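**Brargate is looking for people to move small objects a short distance, many times**

Posted November 28, 2024. Paid, part time, on site in Turnevthorpe. Start in December.

We are hiring teleoperators for the Wullow collection. The title sounds like you'll be flying something over a mountain range. You will be sitting in a chair, steering a robot arm with your hands, and persuading it to pick up a toy and put it down a few inches away. Then you'll put the toy somewhere else and do it again.

Each of those attempts gets recorded and becomes one example for the system we're training. The system watches the examples and learns what a person would do next. It has no common sense of its own, so it borrows yours, and we would like to pay you for the loan.

Wullow needs 2660 finished episodes. We have 900. You can do the subtraction yourself, and if you did it just now without being asked, please keep reading.

## What a shift is like

You'll be at one of 2 stations. A shift is four hours with a proper break in the middle, and a shorter one whenever your wrists say so. At the start you get a task card, which will say something like "pick up the car, place it facing left." You read it out loud, because the recording needs to be tagged with it. You'll feel silly the first day. By the second week you'll be reading cereal boxes in the same voice.

An episode goes like this:

1. Set the object down where the card tells you, at the angle the card tells you.
2. Put the arm in its starting pose.
3. Press the pedal to record.
4. Do the task at a calm, even speed.
5. Press the pedal to stop, and mark the episode good, bad, or odd.

"Odd" is a real category and we're fond of it. If you grabbed the toy by a wheel and it worked anyway, that's odd. If you dropped it, went back, and picked it up properly, that's odd too, and we keep it. The system has to see recoveries or it will never learn to make one. Bad episodes are for sneezes, snagged cables, and the time the pedal was pressed by a dropped sandwich.

A good operator finishes 46 episodes in a shift. A fast operator finishes more, and then we throw a lot of them out, so there's no bonus for speed. There was one, briefly. We learned a great deal about shortcuts.

## What you should bring

- Steady hands and decent depth perception, with or without glasses.
- Patience of the kind usually found in people who untangle necklaces.
- Enough reading English to follow a task card exactly as written, including the cards you think are wrong.
- The ability to tell us a card is wrong. Use the blue form.
- A tolerance for quiet. You can listen to music in one ear.

No background in robotics is needed. We've had good luck with people from alterations, dental labs, and cake decorating. We've had mixed luck with people who play a lot of video games, mostly because they try to win. There's a practice session before anything you do counts, and it's paid at the full rate.

You don't need a degree. If you have one, we won't hold it against you.

## What we give you

Hourly pay, printed on the sheet we send before your tryout, so you can decide whether the bus ride is worth it. Paid training. Parking, if you arrive early or drive something narrow. A chair that adjusts in more directions than you do. The coffee is free and tastes like it.

You'll also sign a short consent form. We record the arm, the table, and the commands from your hands. We don't record your face, and the spoken task card is stored apart from your name. If you change your mind later, write to us and we'll pull your episodes. We'd be sad about it, but we'd do it.

## The object list

The current batch is called Hamdy, after the box it came in. It is mostly toys, sized to fit a two-fingered gripper with a little room to spare, and room to spare is where the trouble starts. A block has sides. A toy car has curves, a shine, and wheels, and it will use all of them against you.

You approach slowly with the fingers wide open, line them up on either side of the body, and close. Come in crooked and you'll push the thing across the table. Come in too high and the fingers shut on the roof and slip off. The system will copy whichever of these you do most often, so please do the first part most often.

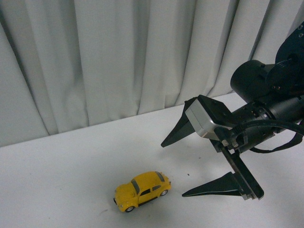

The yellow one hates me, reports Dot, and after a week on it I now park my own car with more respect. The angle is what gets you. If it sits square to the fingers you feel like a surgeon, and if it sits on a diagonal you have to turn the wrist first and then remember which way left is. My advice for anybody starting out is to turn before you go down, every single time, even when you're sure. Also, cut your nails, the hand controls click.

We would add only that the wrist turn belongs inside the recording. Don't line everything up first and press the pedal afterward. It makes for a lovely grasp and teaches the system that cars arrive already lined up.

## How to apply

Send a note of no more than a page to the Brargate front desk in Turnevthorpe, on paper or by email, with "Wullow operator" at the top. Tell us:

- which shifts you could work in December, mornings or afternoons
- whether you're left-handed (we want both)
- the most tedious thing you've ever done well

We read the last one first. Skip the cover letter about your passion for artificial intelligence. A paragraph about re-grouting a shower will take you further.

If it looks like a fit, we'll invite you to a one-hour paid tryout. You'll practice with the arm, do a handful of episodes, and fill in one blue form about whatever annoyed you. Wear sleeves that don't dangle. You'll hear from us within a week of the tryout, including if the answer is no.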